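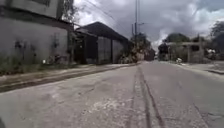

Tadhg Kinsella asks whether the rover has to be restarted every time the route changes. It does, he was told, and the steps below assume a fresh start.

4.2 Outdoor run on a straight road

1. Set the rover on the pavement, well in from the dirt shoulder, nose pointing down the road.
2. Switch on the base, then the Hendalon board. Wait for the green light.
3. On the laptop, open Ukden and load route 137.
4. Check the live view. Part of the rover's body may show in a bottom corner. Leave the camera mount as it is.
5. Set the speed to 2 and press Arm.
6. One student walks beside the rover with the stop remote. Another watches the road.
7. Press Run.

Note: Brown lines and cracks in the concrete can be picked up as lane edges. If the rover starts to follow one, press Stop, raise the edge threshold to 612 and go back to step 5.

Caution: Stop the rover for any vehicle — even one far down the road. Carry it to the shoulder and disarm it before you set it down.

Save the log before you switch off the board. Club members send logs to Latifa Filali by the end of May.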